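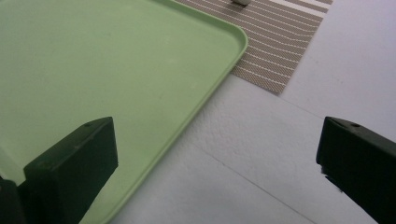
Leonie Tomoana pergunta se vale a pena calibrar a latência antes de cada sessão, já que o atraso entre a imagem da pinça e a pose registada mal se nota na reprodução. Vale. Um desfasamento de poucos fotogramas não incomoda quem vê o vídeo, mas a política aprende a fechar os dedos no momento errado, e o erro só aparece na avaliação.

Alinhar imagem, pose e abertura dos dedos em demonstrações com pinça manual

O procedimento abaixo é o que usamos no conjunto Grerkari, recolhido com a pinça manual Kalex e treinado com o código Zirkov. Pressupõe que a câmara está fixa ao corpo da pinça e que os dois dedos ficam dentro do campo de visão.

1. Preparar a superfície

Coloque um tabuleiro liso sobre a mesa e, ao lado, um tapete com padrão. O rebordo do tabuleiro dá uma aresta longa e contrastada; as riscas do tapete dão textura ao estimador de pose. Uma mesa branca sem mais nada produz poucos pontos de referência e a trajetória deriva.

2. Gravar o movimento de calibração

Mantenha a pinça aberta e imóvel durante 10 segundos. Depois desloque-a lateralmente, em vaivém, com o rebordo do tabuleiro sempre visível entre os dedos. Termine com uma série de aberturas e fechos completos, sem objeto. Grave tudo num único ficheiro.

3. Estimar o atraso da pose

Extraia da imagem a velocidade aparente do rebordo e, da pose, a velocidade lateral da pinça. Reamostre os dois sinais para a mesma frequência, normalize-os e calcule a correlação cruzada. O máximo indica o atraso. Na nossa montagem o valor foi de 94 ms. Se houver dois máximos de altura semelhante, o vaivém foi demasiado regular: repita com amplitude variável.

4. Estimar o atraso da abertura

Use a distância em píxeis entre as pontas dos dedos e compare-a com a leitura do codificador. Este atraso é independente do anterior e deve ser guardado em campo próprio. No nosso caso foi de 24 ms.

5. Aplicar a correção

Desloque os carimbos temporais da pose e da abertura para o relógio da imagem. Não desloque a imagem. Interpole a posição linearmente e a orientação por slerp. Descarte as amostras iniciais e finais que fiquem sem par.

6. Verificar

Sobreponha a abertura corrigida ao vídeo num episódio que não tenha sido usado na estimativa. O início do fecho deve coincidir nos dois sinais com tolerância de um fotograma.

Resultado

Processámos 223 episódios com e sem correção, mantendo iguais a arquitetura, a semente e o número de passos. Sem correção, a falha dominante era o fecho antecipado, com os dedos a tocar no objeto antes de o envolver. Com correção, esse modo de falha tornou-se raro; restaram sobretudo erros de altura na aproximação, que a calibração temporal não resolve. O teste na bancada Hinds, com outra iluminação, deu a mesma ordenação.

Repita os passos 2 a 4 sempre que mudar a resolução, o cabo ou o firmware da câmara.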